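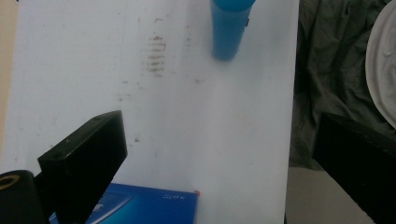 Fig. 1. Blue cylindrical object on a white surface, with a faint shadow at its base.

Unit 3. Shadow and the weight of things
Drawing for Beginners, notes for the January group
Tutor: Neville Crabtree, Hitthorpe evening school

In the last unit we measured with the pencil and the stretched arm. Now we leave the outline for a while and look at tone.

Form shadow and cast shadow
The form shadow lies on the object itself, on the side turned away from the light. The cast shadow falls on the table or the wall. Beginners often draw both with the same gray, and then the object looks glued to the paper. Please keep them separate in your mind and draw the cast shadow second.

The edge of a cast shadow is usually sharper near the object and becomes softer when it goes away. With a small lamp it stays sharp for longer. With a cloudy window it is soft almost from the beginning.

Tone scale
Make a strip of 8 squares, from white paper to the darkest your pencil can give. Use 2B only. Do not rub with the finger. Aoun, in the reader, page 17, recommends starting from the darkest square, but I find it easier to start from the middle. Try both ways.

Reflected light
A pale table sends some light back into the form shadow. It is weaker than you think. If you make it too bright, the object will look like metal.

Homework
Draw one egg or one cup on plain paper, with one lamp. Spend 10 minutes on the tones before you touch any detail. Bring also the Nirkulska sheet, with your corrections in red.

Next time: folded cloth. Read the Visberg chapter as far as the second plate.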